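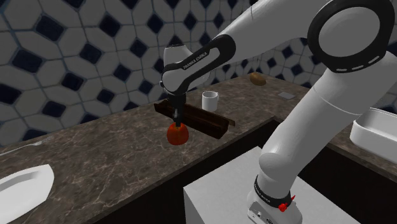 Speaker notes: opening a second site
Natnael Fikre, Kindon
Friday, morning session

Slide 1. Title
Say good morning, give name and job. I look after new sites at Kindon. We sell hot lunches and breakfast rolls, mostly to office workers. Talk is twenty minutes, questions at the end.

Slide 2. Where we were
One shop in Tiwari, 38 seats, queue out of the door between twelve and one. We were turning people away at lunch and standing idle by three. Ask who in the room has the same pattern. Wait for hands.

Slide 3. Why Plidstead
We looked at 4 units. Two had no extraction and the landlords would not pay for it. One was too close to our own shop. Plidstead had a kitchen already in place and a bus stop outside. Rent was higher than we wanted. Show the map, don't read out the street names.

Slide 4. Opening month
We opened in May. First week we served over 1,000 meals, which was more than the kitchen could handle. Waits got long and we had complaints. We cut the menu on the second Monday and took the slow grills off at lunch. Sales held up.

Slide 5. Supply
We kept Prornico for bread and dairy at both shops. One order, one invoice, separate drops. The early drop to Plidstead was late for most of the first month. Should have agreed the delivery time in writing. Pause here, people usually want to note it down.

Slide 6. Staff
Moved 2 supervisors over from Tiwari and hired the rest locally. This left the old shop thin. If I did it again I would train the replacements before the move.

Slide 7. What we'd change
Smaller menu from day one. Longer rent-free period. Open on a quiet day.

If short of time, skip slide 5 and take supply in questions. Water is on the lectern. Leave the contact slide up.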